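Does your desk need a second storey?

The founder of Amis wants me to stop calling it a shelf. We are ten minutes into our conversation in the firm's workshop in Bendcombe, and I have said "shelf" four times.

"It's a riser," she says. "A shelf goes on a wall. You put things on a shelf and forget them. You work with a riser."

I have been writing about home office furniture long enough to be wary of anything that needs its own noun. The Gammont is a metal stand with a board on it. It sits on a desk you already own and gives you a second level, and it costs £168. For that money you could buy another desk.

She has heard this before. "People do say that. And then I ask them where they'd put the other desk."

It's a fair point, as far as it goes. Most of the people who write to me about their desks are working in a bedroom or at one end of a landing, and they have no floor to spare. Whether they have the height to spare is another matter. My own trouble with anything that stands on a desk is that it takes room from the desk. Legs have to go somewhere. So do the things that used to live where the legs now are.

"You lose two strips," she says, and holds her hands apart to show me. "You lose them at the sides, where you've got a dead plant and a cup of pens. I've looked at a lot of desks. The sides are where things go to be ignored."

I ask how many desks.

"For the first one, we went to 30 homes and just looked. We didn't tidy, we didn't let them tidy. We wrote down what was on the desk and what they'd touched that week."

Thirty homes is not many. She agrees that it isn't, and says they were nearly all within a bus ride of the workshop, so the results may tell us more about Bendcombe than about desks. I liked her better after that.

What they found, she says, was paper. The homes with the most complicated computer arrangements had as much paper as the ones with a single laptop: letters from school, a car insurance form, a notebook for each job. It spread outwards until it reached the keyboard. The idea of the stand was to let the screen go up and the paper go underneath.

But a pile under a stand is still a pile, I say. Now it's a pile in the dark.

"Yes. If you shove it under there and leave it, you've got a cave. I can't sell you the habit of going through your post."

I wish that sentence were on the website. The website says the Gammont will "give you your mornings back", and I ask her which mornings those would be. She laughs and says she didn't write it. Then she says she did approve it.

We talk about legs for some time, more than I had planned. The first version had round feet, and customers complained that it rocked. The present one has square posts, which she thinks look more serious and which are certainly heavier. An earlier rival, the Hao, used a single post in the middle, and she is polite about it in the way people are when they have taken one apart. "Lovely from the front," she says. "Try typing hard."

I do try typing hard, on theirs, at a desk by the workshop window. It doesn't move much. It also doesn't have my printer on it, or my box files, or the lamp I refuse to replace. The advertised load is 100 kilograms, and I ask who on earth needs that.

"Nobody needs it. They need to lean on it without thinking." 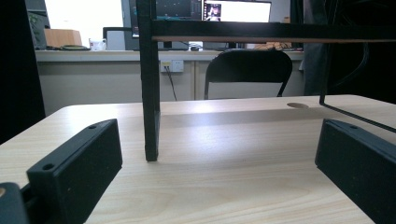
A reader called the whole idea a cure for people who won't throw things away, and said that her own desk had been put right with a bin bag and one wet Monday. I read the remark out in the workshop, expecting an argument.

"She's right, for her," the founder says. "If a bin bag does it, use a bin bag. I'd never tell anyone to buy something before they've cleared up."

Does she say so to customers?

"If they ask."

They don't ask, I suspect. The firm sold 302 stands last year, a number she gives me with some pride and which sounds to me both small and, at that price, rather healthy. She won't say how many came back. "Some," she says. Mostly because people hadn't measured under the window sill, or had a sloping ceiling, and in one case because the cat wouldn't leave the top of it alone.

I ask what to do about cables, the question I get more than any other. She says to sort them out before the stand goes on, because doing it afterwards means lying across the desk with your cheek on the wood. If the desk has a hole for them, keep it clear of whatever you store at the back. She is against cable boxes of every kind and calls them coffins.

She lent me a stand to take home for the month. I have measured under my window sill, and it will go in with a finger's width to spare. The dead plant will have to move first.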